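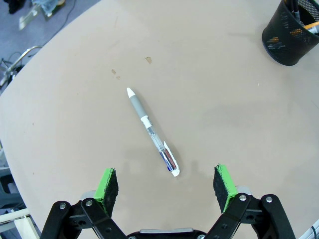 Cillatel Linkage Gripper with Wrist Camera

Home > Grippers > Parallel, electric > Cillatel

Sold and supported by Zisuveo, Trorodport
Single kit: $1,553
Two-arm kit: $2,853
Availability: in stock, ships from Trorodport. Two-arm kits are built to order from December.

Overview

The Cillatel is a light two-finger parallel gripper for small tabletop arms. The fingers run on black linkage plates and carry green pads that can be changed without removing the gripper from the arm. The wrist camera sits behind the fingers and looks down past them, so both fingertips and the object are in the image during the approach.

It is meant for small, light objects: pens, markers, caps, screwdrivers, small boxes, cable ends. The rated payload is 400 grams with the standard pads. For heavier parts see the grippers in the Adomaitis range, listed separately.

The photos on this page were taken with the wrist camera while we were trying the gripper on pens and markers.

What is in the single kit

Gripper body with linkages and fingers, assembled
Wrist camera with bracket and cable
One pair of green finger pads, standard
One pair of green finger pads with dark fuzzy gripping faces
Mounting plate for the arm flange
Screw set and two hex keys
Printed quick start sheet

The two-arm kit has two of everything above except the hex keys, plus a sync cable for the cameras. Controllers, arms and power supplies are sold separately.

Specifications

Type: two-finger parallel, electric, linkage driven
Rated payload: 400 g
Finger pads: removable, two screws per pad
Force control: 5 steps, set from the controller
Position feedback: yes
Object detected signal: yes, from motor load
Camera: color, fixed focus, USB
Camera position: wrist, behind the fingers
Compatible controllers: Adomaitis desktop controller; any controller that can send serial commands
Use: indoor, dry

Drawings and the serial command list are in the download section at the bottom of the page.

Fingers and pads

The standard pads are plain green blocks. They give a firm hold on flat and square parts. On round plastic barrels they can let the object roll while the fingers close, mostly when the barrel is smooth and the arm has come in slightly off center.

The fuzzy-faced pads were added for that reason. The face gives a little under load and takes up small differences in diameter along a pen. They mark painted surfaces less than the plain blocks do. They also collect dust and have to be brushed off from time to time, and they should be kept away from oil. A pair with contaminated faces should be replaced, as washing them loosens the glue.

Pads scuff in normal use. Light scuffs on the green blocks do not affect the hold. Replace a pad if a corner has broken off or if the two faces no longer meet evenly when the gripper is fully closed.

If you fit new pads, run the homing routine again before the next pick. The controller stores the closed position, and a new pad can be slightly thicker than the worn one.

How we compared the pads

Jihad Srour ran the pad comparison in our demo room. He used objects that customers ask about most: ballpoint pens, capped markers and pencils. The arm, the controller and the approach path stayed the same, and only the pads and the force step were changed.

The pen in the photo at the top is a clear-barreled ballpoint with a gray rubber grip and a white clip. It is a useful test object because the surface changes along its length, from rubber to smooth plastic to the clip. In that view the fingers are wide open on either side of the lower end of the pen, which is the clip end. The pen lies at an angle across the table, so the wrist has to be turned before the fingers close.

Results with pens lying flat:

Plain pads, force step 1: the pen rolled out on most tries when gripped on the smooth barrel. Gripped on the rubber section it was lifted without trouble.
Plain pads, force step 3: good on both sections. The pen sometimes turned as it was lifted, so the clip ended up facing a different way.
Fuzzy pads, force step 1: good on the rubber section, acceptable on the barrel.
Fuzzy pads, force step 3: good on both sections, with little turning. This is the setting we now load as the default for pens.
Force step 5, either pad: not recommended for thin plastic barrels. It adds nothing for objects this light.

Picking at the clip end is harder than picking at the middle. The clip sits between the pad and the barrel or it does not, depending on how the pen has rolled, and the two cases need different closing widths. If you can choose the grip point, choose the plain part of the barrel.

Pencils gave the same results as pens. Hexagonal pencils were easier than round ones with either pad.

Holding a marker upright

A marker held upright is a harder case. Any slip shows up as a lean, and the lean is larger at the cap than at the pads. Despina Shehu set up this part of the trial on two arms, with one gripper holding the marker and the other brought in open from the side, the position you would use before a handover.

The marker is held low, with most of the barrel above the pads. Holding it there leaves the upper barrel and the cap clear for the second gripper. It also gives the longest lever on the pads, so we used it to see how much sideways contact the hold would stand.

With force step 1 a light touch on the cap was enough to tilt the marker. With step 3 it stayed in place under a light touch and tilted under a push. Step 4 is our suggestion for upright work with markers. The pads should be level with each other before you start. If one sits lower than the other, the marker can still be held, but it takes less to tip it forward or back.

Printed labels on the barrel are worth watching. A paper label with a raised edge makes a small step under the pad. Grip above or below it where possible. 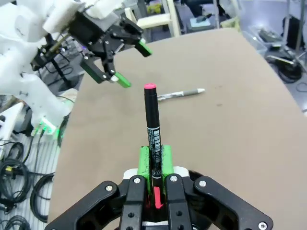 Wrist camera

The camera is fixed focus and is set at the factory for the distance to the fingertips. Objects at table height are sharp enough to locate at normal approach distance. Things farther off in the room will be soft, and this is normal for the lens.

The view takes in both fingers, the linkages and a wide area of table ahead of them. For most pick tasks this means no second camera is needed for the last part of the approach. For the first part, when the arm is still far from the object, an overhead camera is a help, and we recommend one for two-arm work.

Points to plan for:

An object held upright covers part of the view behind it. Look at the table before you pick, and store what you need.
The linkage plates and screws are always in the lower part of the image. If you train or tune a detector, mask that area.
The wide view picks up a good deal of the room past the edge of the table, including chairs, cables and people walking by. A plain table does not give you a plain background. Crop to the table if your software is easily distracted.
A pale, matte tabletop gives good contrast with black and colored objects. It is weaker for white caps and clips. With our beige table, the clear-barreled pen needed more light than the black marker did.
Small chips and stains on the table can be picked up as objects by simple blob detection. Set a minimum size.

Controller settings

On the Adomaitis controller, the gripper is recognized when the serial cable is connected and appears in the tool list. Load the profile named Cillatel and then choose the pad type. The pad type changes the closed position and the object detected threshold, so a wrong choice will give false "object lost" messages.

With other controllers, send the homing command first. The gripper will not accept force or position commands until homing is finished.

Closing speed and force are set separately. For pens and markers we use slow closing with the force step given above. Fast closing pushes the object along the table if one finger arrives first.

Two-arm use

Give each gripper its own address before connecting both. They leave the factory with the same one. Connect the camera sync cable last.

Leave slack in the cables at the wrist for a full turn, and tie them back at the base of the arm. Cables lying on the floor should be kept out of the way of chair wheels.

For handovers, bring the receiving gripper in with its jaws open and stop short of the object. Close the receiving gripper, wait for its object detected signal, and only then open the first one. Sample code for this sequence is in the downloads.

Spare parts

Standard pads, pair
Fuzzy-faced pads, pair
Linkage screw set
Camera cable
Camera bracket
Mounting plate, blank

Spare pads can be added to a kit order without extra shipping. Ask for a price on other parts.

Care

Check the linkage screws once a month and after any collision. Do not use threadlocker stronger than the grade listed in the manual. Wipe the lens with a dry cloth. Disconnect power before changing pads.

Trials and loans

Customers can send small parts to Trorodport for a grip trial. Send several of each part and tell us how they will be lying when picked. We return the parts with a short report and the wrist camera video. Trials are free for parts within the rated payload. A loan unit is available to schools and labs for one month, with shipping paid by the borrower.

Downloads

Quick start sheet (PDF)
User manual (PDF)
Serial command list (PDF)
Mounting drawing (DXF, STEP)
Two-arm handover sample code (ZIP)

Related items

Adomaitis desktop controller
Overhead camera stand
Cable tie-back set for small arms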